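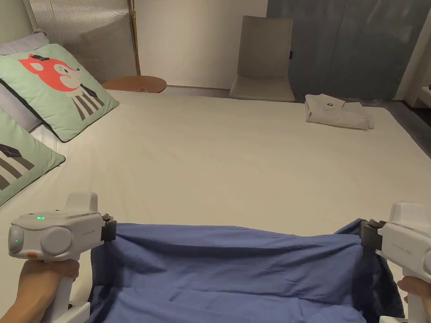

**Progress report: review of the Duto hand-held gripper kit**
Prepared by Nkechi Oyewole, Ovcombe
For the Ekwueme fund, October

We're at the halfway point of the review and I'm happy to say it has been a great month! You asked us to find out whether the Duto kit is good enough for a small team to record household handling work in ordinary rooms, with cloth as the hard case. I can't answer that fully yet, but I can tell you a lot more than I could in my last report, and most of it is good.

**What we have been doing**

We moved out of the workshop and into bedrooms. The kit is a pair of grippers that a person holds by the handles, one in each hand, plus a head camera, and the idea is that the person does the job with the gripper jaws so that the recordings can later be used to train a robot arm. On a workbench it all felt a bit tidy. Working over a real bed, with pillows and clothes and furniture to deal with, is a much better test, and I wish we had made the switch sooner.

The main task is picking up a cloth by two corners, holding it out over the bed, laying it flat and folding it. We have recorded 50 full runs of this so far, with 4 people taking turns. Only one of them had used anything like it before.

**How the kit is holding up**

The grip is lovely. The jaws hold a thin corner without bunching up the rest of the cloth, and you can pull the top edge straight and keep it there while you think about your next move. Smooth cotton was my big worry and it has been fine. Thick towels are harder, mostly at the second fold, where there are several layers to catch at once and the top one likes to slide away.

People learn it fast. The three beginners were all clumsy for their first few tries (I was one of them, and I dropped everything) and then something clicked. By the end of a first session each of us could lay a cloth down without looking at our hands the whole time.

Weight is the weak point. Holding both grippers out in front of you at bed height is tiring, and you feel it in the wrists first. We now stop for a rest after every 7 runs, and the folds at the end of a session look a good deal neater than they did before we started doing that.

The handles could also come in a smaller size. One of our testers has small hands and has to shift her hold to close the jaw all the way. I have passed this on to Duto and they wrote back the same afternoon asking for her hand measurements, so I'm hopeful.

**The recordings**

We are sorting and labeling everything in Jeketti. It was slow going at first because the left and right recordings were being saved under names that told us nothing, and matching them up by hand ate most of a morning. Our new naming rule has sorted that out. The head view has turned out to be more useful than I expected! It tells you what the person was paying attention to, and when a fold goes wrong you can often spot the moment in that view before you find it in the others.

We did throw out 3 runs. In two of them the wearer's head was tipped too far back and the hands dropped out of view, and the third had a gap in the right-hand recording that we still can't explain. It hasn't come back, but I've kept the files and Duto's support desk is looking at them.

**Money**

We are inside the budget. The kit rental is paid through the end of the review, and the tester fees are in line with what we agreed. I would like your OK to move the unspent travel money over to tester hours, as we've been working close to home and the extra hours would do us far more good.

**What comes next**

- Shirts and other clothes with sleeves
- Pillowcases, including getting the pillow in
- A fitted sheet, which everyone here is dreading and I can't wait for
- A first try at training on the cloth runs, with the results in my next report whatever they look like

**What I need from you**

A yes or no on the travel money, and a word on whether you still want kitchen tasks included. If you do, I'd start them once the shirts are done. I'd also love for someone from Ekwueme to come over and have a go with the grippers. Mornings are best for us, any time after 9.

Nkechi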